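4 min read

The contract said Plemex would pay by the accepted example, which sounded generous until Norbert Takács learned who did the accepting. A woman at Laskowska watched the recordings at double speed and threw out whatever she disliked. She never gave a reason.

He put his hands back in the grips and closed the fingers on the red one. Fruit again. He had asked for tools, or cutlery, or anything a person might pay to have moved, and head office had sent fruit that would never rot.
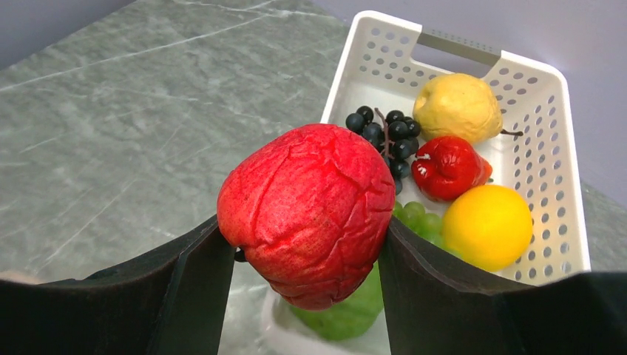
"How many before it does this by itself?"

"They told me 200. Then they told me 1000."

The new girl wrote that down. Norbert wished she wouldn't. He had written things down too, his first December, and had believed them for most of the winter.

"But it learns from you," she said.

"It learns from what Laskowska keeps." He held still, as the instructions required, and waited for the tone. "If I'm clumsy and they like it, it will be clumsy. If I'm good and they're at lunch — well."

"Skoteo says theirs only needs 11."

"Skoteo says a lot."

The tone went. He let go, and the screen offered him the next one: same fruit, same basket, please vary your approach. He had been varying his approach for 4 hours. He rolled his shoulders and came in from the left.

© Noltenora Stories. All rights reserved. Back to top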